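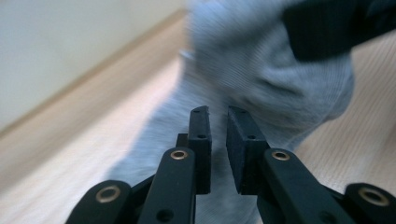
**Skavel Renews "Trullska" for a Second Season, With a Few Conditions**

6/12/26 — Skavel has ordered a second season of its hospital drama "Trullska," and we would like to announce it without the usual claims. We have read the same renewal notices you have. Every show is a global hit, every finale broke the internet, and the numbers behind all that rarely get printed.

So we will print ours. The first season ran 7 episodes. The finale in May drew 131 letters and emails to the show's office, and most of them were complaints about the elevator scene. We don't know if that counts as a success. It does mean people watched to the end.

Season two will again be made by Kurico, the production company behind the first. The story picks up at the Esteban clinic on the morning after the fire alarm, with the night shift still standing in the parking lot. Yes, the two surgeons are still not speaking. Trailers will probably suggest a kiss. Viewers who remember what last season's trailers suggested may want to wait for the episode.

Each new episode will run 60 minutes. The first season's episodes were shorter, and some reviewers found even those slow in the middle. Kurico believes the extra time will help the patient stories, which were often dropped before anyone learned how they ended. We have asked to see finished scripts before we agree with that in public.

A preview screening of the opening hour will be held for over 2,000 subscribers, chosen by drawing from those who sign up on the Skavel website. They will see the episode without music or finished sound. Past screenings of this kind have been used mainly to collect kind quotes for posters. This one has a comment form, and the form has room for more than one line.

No premiere date has been set. We gave one early last time and missed it — twice — and would prefer to have the episodes in hand first. Casting for the new head nurse is also still open, whatever the fan pages say.

The full first season remains on Skavel, elevator scene included.

Press requests, including requests for screening seats, should go through the press page on the Skavel website.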